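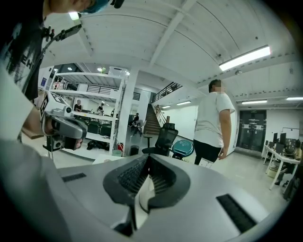 About Bosadton Storage & Fit-Out

Search products and advice Go

Shop info > Who we are > About us

Filed under: Company, Workrooms, Shelving

We fit out shared workrooms. Shelving mostly, then the bins and boxes that go on it, and a good deal of arguing about where it should all stand. Bosadton began with 13 second-hand racks in a rented unit and a belief that most workrooms are sold far more storage than they can use. We still believe it, which makes us odd salespeople.

What we doubt

We doubt any system with a name. Over the years we have been shown colour codes, label printers, and once a 30-page manual for putting away tape. Some of it may work somewhere. In the rooms we get called back to, the labels have curled off and people are keeping their things in bags on the floor.

We are also wary of closed cupboards. They look tidy on handover day and then fill up with whatever was in somebody's hand. White metal shelving with open slats shows you what you own, and you can see through it to the people working on the other side. It gathers dust like anything else. Wipe it.

What we will sell you

Tall open units, in white or grey. Bins in dark green, in one row on a middle shelf where the arm reaches without a stool. See-through boxes with room on top of the unit for them, meant for light things you seldom want. If you intend to put heavy tools up there, please buy from someone else.

We stock the Jeder range of bins and the Seveck range of uprights. Our list runs to 453 lines and we would happily cut it in half. Baskets and small waste bins are on it too, and the foot of a pillar is a fair place for both. We would keep the bottom of a staircase clear, whatever the floor plan says about "dead space".

How we work

We visit first and come back a second time at a busy hour, usually 4 pm. An empty room tells you very little. We want to see where people sit, which way they walk to the stairs and what they put down on the way. Then we draw one layout. Customers sometimes ask for three to choose from, and we have never seen the point of drawing two we don't like.

Our workshop is at Unit 30, Thái Yard. Order enquiries go to extension 2861. Visits can be booked for any month except December, when we do our own stocktake and find out how well we follow our own advice.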